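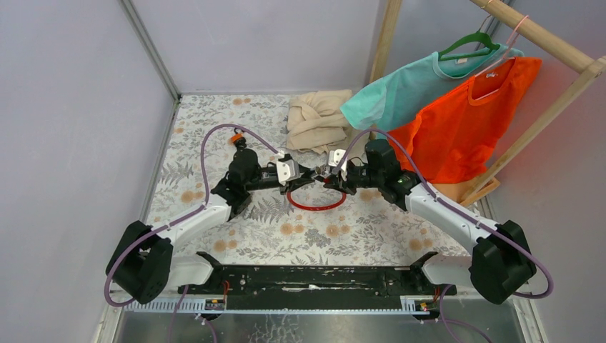 Week 3. Repeat patterns on printed cloth

A repeat is the part of a design that the printer uses again and again until the cloth is full. Before we can draw one we must learn to find one, and this is more difficult than students expect. A good designer hides the repeat. In a leaf and flower print such as the one on the table, with grey ferns and pale orange blossoms on an off-white ground, the eye goes first to the blossoms, and many of them come in pairs. Start from one pair and look for the same pair again with the same leaves beside it. If the leaves are different, you have not found the repeat yet.

Terms for this week

Ground: the color behind the motifs.
Motif: one drawn element, for example a leaf or a sprig.
Straight repeat: each copy stands directly beside and directly under the last one.
Half-drop: each new column moves down by half the height of the repeat. It is the usual choice for florals, and Hawi Lencho will show her samples of it in the second hour.

Tossed layouts

In a tossed layout the motifs point in many directions, so the cloth has no top and no bottom. The person who cuts it can turn the pieces and wastes less. A one-way layout needs more cloth for the same dress. Please remember this when you read the Gashaw order sheet, where both kinds are listed under one price. 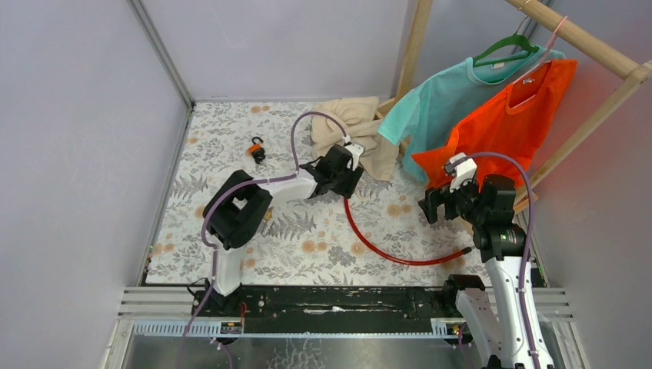 The common fault in a tossed layout is the line. Small empty places meet each other across the repeat and make a white road through the cloth. You do not see it on one tile. Put 8 tiles together, hang them on the wall and walk back, and then it appears. To repair it, move a small sprig into the gap. Do not make the flowers bigger.

Homework

Trace one repeat from any printed cloth at home. Mark the 2 edges where it joins and write if it is straight or half-drop. Bring also your pencil sketch for Lurkotholm. Korkor Dankwa collects the tracings before the lunch break.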